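Gallery handover checklist, Olaniyan print show
1. Hanging wires: rated to 20 kg, or so the Gristik label claims. Retest.
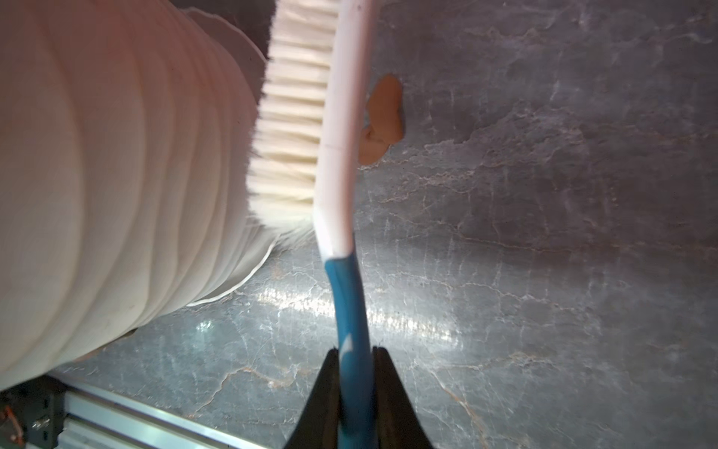
TALLASHAM, May

2. Exit by the long wall: clear. It was also "clear" last time, with a plinth in it.
3. Lux at the etchings: 112. Too high, whatever Utel says about its filters.
4. Extinguisher: tag unreadable. Fail.
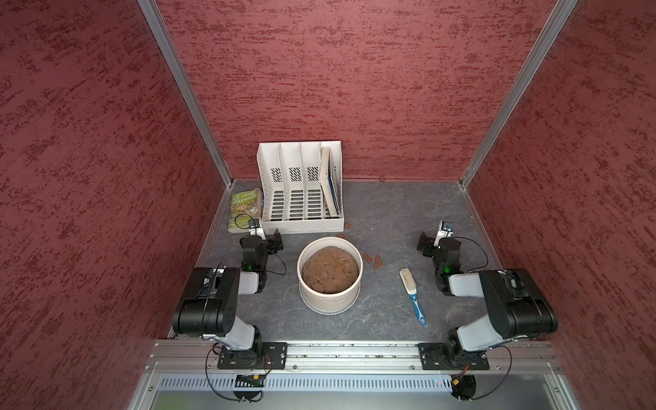

5. Catalogs: 2,000 printed, all stacked by the heater. Move them. I doubt the desk needs more than 20 out, and a slotted white file organizer would hold a thin book upright well enough. Recheck before opening.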